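Ticket: Stitches pull through when I close the long cut
Product: Taleser skin pad, large
Also used: Soltar thread, Brurier needle holder
Category: Practice material / use and care
Status: Closed

Opening message

Good morning,

I have a problem with the large skin pad and I am not sure if the cause is the pad, the thread or my hands. I will try to write everything in order so you do not need to ask me twice.

I use the pad for the home practice of the Swanson wound closing course. The task is one long straight cut, closed with single stitches at even distance. I make the cut across the pad, a little above the middle, and I begin to close it from the left end.

The first stitches are acceptable. When I come past the middle of the cut, the edge of the pad begins to tear where the needle comes out. It is a small tear, like a slit in the direction of the pull. If I tie the knot normally, the slit becomes longer and the thread comes up to the surface. If I tie it very softly, the pad does not tear but the two sides do not meet, so this is not a closed wound either.

Things I have tried before I wrote to you:

New needle. No change.

Larger bite, so I enter farther from the edge. A little better, but the edges roll inward and the course does not accept this.

Starting from the right end. Then the right end tears and the left end tears too, only later.

Soaking the pad in cold water before I start. It becomes more slippery and the needle holder loses the grip on the needle more often. The tearing is the same.

Earlier in February I closed a shorter cut on the same pad, with a dark thread from another box, and I had no tearing. For this reason I first suspected the Soltar thread, which is thinner. But I do not want to blame the thread without a test.

Your product page says that the pad is good for up to 2000 needle passes. I did not count mine, but I am certain that I am very far from this number.

Could you please tell me if the pad is defective, and if I can do something to save it? The next practice piece must be ready soon.

Thank you for your patience with my English.

Reply from Taleser Support

Thank you for the clear report. Before we decide about a replacement, please tell us three things. How do you store the pad between sessions? What do you clean it with? And does the tear follow the thread, or does it start before any thread has been pulled?

Customer

Storage: in the refrigerator, at 4 degrees, flat, in the box it came in. The lid is closed but I do not wrap the pad in anything.

Cleaning: after every session I wipe it with 70 percent alcohol. I do this also before a session, so it is wiped twice for each use. In the course we are told to prepare the surface and I wanted to keep the same habit at home.

The tear: I watched carefully this time. It does not start when the needle goes through. The hole is round and clean. It starts when I lay down the first throw of the knot and pull it flat.

I made the thread test as well. I tied a loop of the Soltar thread around a bag of 500 grams of rice and let it hang from a cupboard handle for the night. The thread did not break and the knot did not slip. With the dark thread the result was the same. So the thread is strong enough, but because it is thin I think that it cuts more, as a wire cuts cheese.

The cut is a fresh one, closed from the left with three stitches, and there I stopped. The right part is without stitches, and you can compare the two sides, the left is tighter and the right end stands a little wider. The stitches are the best I could do with soft tying. The tails are not cut to the same length, I know this, I was thinking about the tearing and not about the scissors. The older cut is higher up on the right, with the short dark tails.

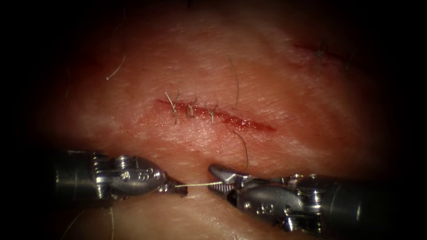

Taleser Support: Stop using the alcohol, please. It is the most likely cause of what you describe. Alcohol pulls the softener out of the top layer, and then the layer splits under a thin thread although the needle still passes cleanly. Two wipes for each session is a lot. Leaving the pad unwrapped in the refrigerator makes the drying quicker.

Try the following and write to us again:

1. Wash the pad with lukewarm water and one drop of mild hand soap. Rinse well and pat it with a cloth. Do not rub along the old cuts.

2. Put a thin layer of the care oil from the Taleser kit on the surface and also inside the cuts. Leave it overnight at room temperature, wrapped in kitchen film.

3. Wipe off the oil until the surface no longer shines. Oil on the needle holder will cause slipping.

4. Make a new short cut, well away from the old ones, and close it with the thicker thread first. Only if this holds, change to the thin thread.

We also suggest that you lay the first throw in two short pulls and keep your hands low, close to the surface. If you lift the ends, the thread works upward against the edge and this is the direction in which the top layer is weakest.

Customer

I have done steps 1 and 2. One question about step 2. My kit did not have the care oil inside, or I have thrown it away with the paper. Can I use baby oil? I have waited with an answer before putting anything on the pad.

Correction to the above, sorry: I wrote that I have done step 2, but I have only wrapped the pad in film, without oil.

Taleser Support

Please do not use baby oil on this pad. A small bottle of the care oil is on its way to you without charge. The pad can stay in the film until it arrives. It does not need the refrigerator.

Customer

The bottle has arrived, thank you. I followed all the steps and here is my result.

The surface feels different to the finger, softer, and when I press it the small creases close again. Before, they stayed visible for a while.

New short cut, thick dark thread: no tearing at all.

New short cut, thin Soltar thread: no tearing at the first and second stitch. At the third I pulled with my old habit, with the hands high, and there came a very small slit. I took out the stitch, entered a bit farther away and pulled low. It held – the edges met and did not roll.

The old long cut I tried to finish too. This was not a success. On its right part the edge is already damaged from my soft and hard pulling, and the needle finds no good place. I think I will leave it as it is and not count it for the course.

Two more remarks, maybe useful for other customers with the same trouble.

The Brurier needle holder was slipping in the beginning, as you warned. I had oil on the jaws. I cleaned them with a dry toothbrush and after this the grip was good again.

Also, I had the bad habit to leave the cut pieces of thread lying on the pad until the end of the session. With the oil they stick to the surface, and twice I caught a loose strand together with the knot. Now I put a small plate next to the pad and the pieces go there.

I do not ask for a replacement. But could you write about the alcohol on the leaflet? It has a good drawing of how to cut the pad, and about cleaning it says only "keep clean". A person who comes from a course will take alcohol, I believe.

Taleser Support

We are glad the pad is usable again. Your remark about the leaflet has been passed on, and we have added a line on alcohol to the care page of the shop. For the damaged part of the long cut: you can turn the pad over and practice on the back, which is firmer and has no surface texture. It is fine for knots but not good for judging how the edges meet.

May we close this ticket?

Customer

Yes, please close it. I have tried the back this evening, the knots are good there. I needed more force with the needle, so the thick thread is better for this side.

Ticket closed by customer.
Resolution: care advice, oil sent, no replacement.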